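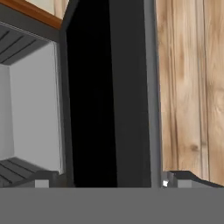

Can a machine put things away in a cabinet yet? (Home and Workshop Automation > Chores)

Print this page | E-mail this thread

skatden_28
Posted 17/05/2025

Hello all. I have read this forum for a long time but I write seldom, so please forgive my English. I work evenings on a simulated kitchen for a robot arm with a gripper. The task for this month is to reach into a cabinet with slatted shelves, take one thing out, and put another thing in. That is the whole chore. My daughter could do it when she was three.

The view at the top is from the gripper side, rendered. You see how much of the bottom is only gray housing. The open compartment is at the left with one slatted shelf high and one low, then comes a very dark part in the middle, and then the plank wall. My question is for people who have tried this on real hardware. Is it worth continuing with a camera in this position, or do I need a second one somewhere in the room? And the bigger question, which my brother-in-law asks me at every dinner: will such a machine empty a dishwasher in a normal home in the next years, or am I wasting my evenings?

My numbers so far: 400 attempts in simulation, 285 counted as success. A success means that the object rests on the shelf and stays there after the gripper has gone away.

benitez_workshop
Reply

Nice work. Your success rate looks better than I would expect with that view. The housing covers the whole lower part, so when you go for the bottom shelf you must be nearly blind at the last moment. Do you use the joint positions to guess where the fingers are?

I run a small repair shop (Benítez, two benches and one office). We bought an arm for sorting fasteners into drawers. It sorts well when the drawer is open already. Opening the drawer is still my job. So my answer for shop-floor chores is "half of them, and the easy half."

kuvham
Reply

I must disagree with the optimism here. A simulated cabinet does not stick. A real door hangs a little crooked, the hinge is tired, somebody left a pan handle out. I have cleaned hotel kitchens for many years and no shelf was ever in the same condition two mornings in a row. A machine which succeeds in 285 from 400 would break 115 plates. My manager would let me go for the first five.

skatden_28
Reply

@benitez_workshop Yes, joint positions plus the last good camera picture. For the upper shelf this is enough. For the lower shelf the arm often touches the slats first and then corrects itself.

@kuvham It is a fair point, but a failure is not always a broken plate. Most of my failures are of the type "the arm stopped and did nothing." This is annoying but the plate survives. I did not separate them in my post and I should have.

kuvham
Reply

Then please separate them. "Stopped and did nothing" and "dropped" are not the same thing for a person who pays for plates.

oldbench
Reply

I would worry about the dark part in the middle. It is nearly pure black from the top down to the housing. If your network has learned that black means "gap, you can go in there," it will try the same with a black oven door in somebody's house. We had this problem in January with a floor machine which took a dark rug for a stair. It stood before the rug all night and did not move.

Try other lighting. Yours is very flat, and a real kitchen at seven in the evening has one lamp and a person standing in front of it.

skatden_28
Reply

This is useful, thank you. I have not changed the lighting at all until now. The textures I have changed only a little, and the wood planks are the same in all runs. I will write it on my list.

benitez_workshop
Reply

Lighting, yes, I agree with oldbench. But I do not agree that the dark part is only bad. The border between the gray strip and the wood is very crisp, and I would use that line for knowing where I am. In our shop we put a strip of light tape beside each drawer and the errors went down the same day.

oldbench
Reply

Tape beside each drawer is okay in a shop. Try to tell my wife that the kitchen needs tape.

kurko_fan
Reply

I have the Kurko at home, the cheap version without the lift. It picks up toys from the floor and carries laundry that is already in a basket. It does not fold and it does not put into cabinets. The counter in the app shows 881 pickups now. I like it very much! But I have moved the sofa for it, and I have thrown away one carpet, and I keep the hall free. Some of the chores went away and some new ones came. My sister says that I am the one who works for the machine.

For the question of skatden: floor chores yes, cabinet chores no, at least not with anything I can buy.

kuvham
Reply

This I can accept. "Floor yes, cabinet no." If the sellers would write it so plainly I would have less to complain about.

benitez_workshop
Reply

Coming back to the first question, about the second camera. I would put one fixed on the opposite wall, high up. It does not need to be good. It only has to see the lower shelf when the gripper camera cannot. We use a very old one and it is enough for us. The calibration takes an afternoon, and you have to do it again each time somebody bumps the stand.

oldbench
Reply

Or tilt the wrist. If the arm comes from a little higher, maybe the housing hides less of what you need. It costs nothing in simulation. Try this before you buy any camera.

benitez_workshop
Reply

With a tilted wrist you can hit the upper shelf when you go back out. We did exactly this. But in simulation, yes, he can try it for free.

skatden_28
Reply

I tried the wrist tilt yesterday night with a short set of 28 attempts, lower shelf only. The touching of the slats became less, but two times the arm caught the upper shelf on the way out, as benitez_workshop said. So now I have one problem smaller and one problem new. I will do the second camera next, and after it the lighting.

I have also counted the failures again for kuvham. From the 115 there were 31 drops. The other 84 were the arm stopping, or the time running out.

kuvham
Reply

Thank you for counting. 31 is still too many for me, but it is a different conversation than before. Write again when it can do a wet glass.

skatden_28
Reply

Wet glass is far away. I will come back with the results of the second camera.

14 replies | 6 people follow this thread | Share (9)

Print this page | E-mail this thread

Recent in Chores
- Window robot leaves a line at the bottom, is it the cloth?
- Folding towels: has somebody a method which works for thick ones?
- Kurko stops at the door strip
- Sorting screws by length with one cheap camera
- Which gripper pads for cups and bowls?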